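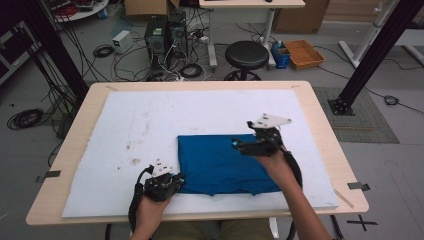 **Category: Local Elections**

Municipal turnout in the Hawthorne district has declined in each of the last 5 council elections, and the county's August canvass offers little sign of a reversal. I reviewed the precinct returns over several evenings, and the figures merit more attention than they have received.

In the Randside precinct, 619 residents were registered to vote in the most recent council race. Of these, 178 cast a ballot. Registration itself has held steady, which suggests that the difficulty lies between the rolls and the polling place.

Two explanations are commonly offered. Jocelyn Chisholm, a former precinct clerk, attributes the decline to the consolidation of polling sites, which left residents of Bolow Street with a bus trip of roughly 40 minutes. Vernon Ouellet disagrees. In his view, council races held apart from state contests will draw few voters wherever the polls are located.

The returns do not settle the question. Mail ballots were not reported separately before the last cycle — an omission that makes any comparison over time uncertain. I have asked the county office for the earlier envelope logs and will post them if they are released.

Readers who wish to confirm their registration may do so at the county office during regular business hours.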